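Notebook, September 12, 2020 - glue trials, second pass

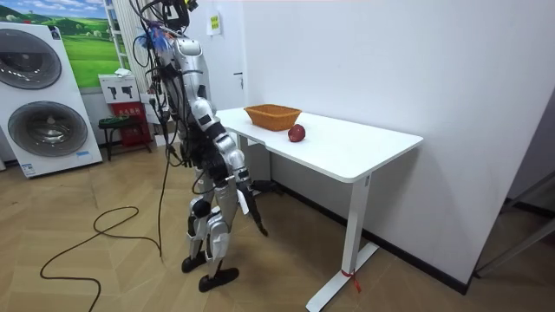 Meria Workshop / Finishing and Adhesives Group

Went back over the August hide glue numbers and I still don't believe them. Zernudden claim their new granules hold in damp storage without any additive. Their sheet gives a figure and no method, so I'm treating it as advertising.

Set up birch lap joints again, same clamps, 3 hours in the press. Batch 708 from Zernudden against our usual Peltetti. Sanded everything to 400 this time. Torbjørn Hellström says 300 was fine and the grit makes no difference. Maybe, but last month we mixed the two and then argued over the results for a week.

First breaks: wood failure on most of the Peltetti, glue line failure on more of 708 than I'd expect from a "premium" product. Could be my mixing. The 708 gelled fast in the pot and I may have added water late - didn't write down when, which is annoying.

Idun Tangen thinks the damp cupboard is drifting overnight. I moved the hygrometer to the lower shelf and got a different reading, so she may be right, in which case half of August goes in the bin.

To do: recheck cupboard, new pot of 708, ask Jafri for plain granules as a third lot. No ordering until then.

Last updated: September, by I.T.

Recent entries
Clamp pressure, again
Shellac flakes from Jafri
Why the August joints crept

Contact the group | © Meria Workshop | Back to top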